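Cómo quitar olor a humedad de un piso que lleva meses cerrado
Comunidad Ullow > Hogar > Limpieza y mudanzas
Publicado el 11 de abril de 2018 · 700 visitas

Nimier
Hola a todos. Me mudo en dos semanas a un bajo que ha estado cerrado desde noviembre y huele a humedad que tira para atrás, sobre todo los armarios y el pasillo. He ventilado 4 días seguidos, mañana y tarde. Nada. Vinagre en los azulejos, tampoco. Manchas no veo, ni en techo ni en rodapiés. Lo que mas me preocupa son los libros y la loza que van a ir allí, que luego el papel coge ese olor y no hay quien se lo saque.

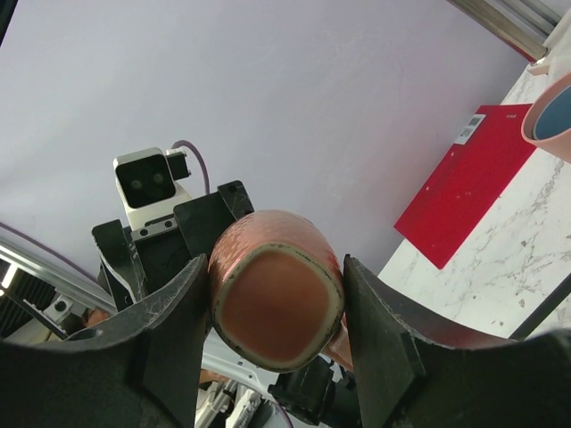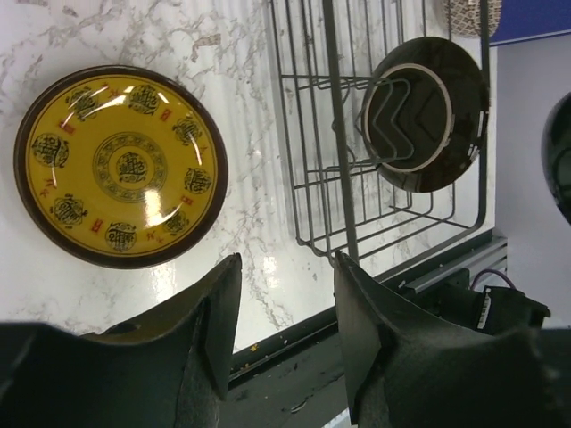
El plato negro y el libro de Little Women:
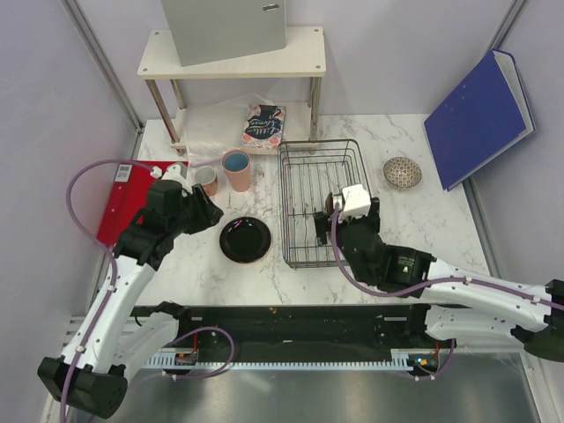 ¿Merece la pena un deshumidificador o es tirar el dinero? Presupuesto justito. Gracias de antemano!!

Isla Niven
Antes de comprar nada, un higrómetro. Los hay baratísimos. Lo dejas una noche con todo cerrado y miras por la mañana. Si pasa de 65 % tienes humedad de verdad y ventilar no te lo va a arreglar, y menos en un bajo y con lluvia fuera. Si está por debajo, el olor está metido en la madera de los armarios. En ese caso: sacar baldas, paño con agua y bicarbonato, secar muy bien, puertas abiertas varios días. Y separa los muebles de la pared que da a la calle, 4 dedos por lo menos. Los libros los últimos, en cajas de cartón, de plástico cerrado no que condensa. La loza da igual, se lava y listo.
Ah, y mira el sifón del baño. En pisos cerrados se seca y huele fatal, mucha gente lo confunde con humedad. Echa un cubo de agua y espera aver.

Lurko
Deshumidificador sí, sin pensarlo. Yo compré uno de segunda mano y en el trastero se notó a la semana. Eso sí, ruido hace. Y gasta.

Saragih
lo de las bolsitas antihumedad del super no sirve para un piso entero, para un cajon vale. pinta y ya

Nimier
Gracias Isla, lo del sifón ni se me había ocurrido. Mañana voy con el cubo y pillo el higrómetro de camino. Pintar no puedo, es de alquiler.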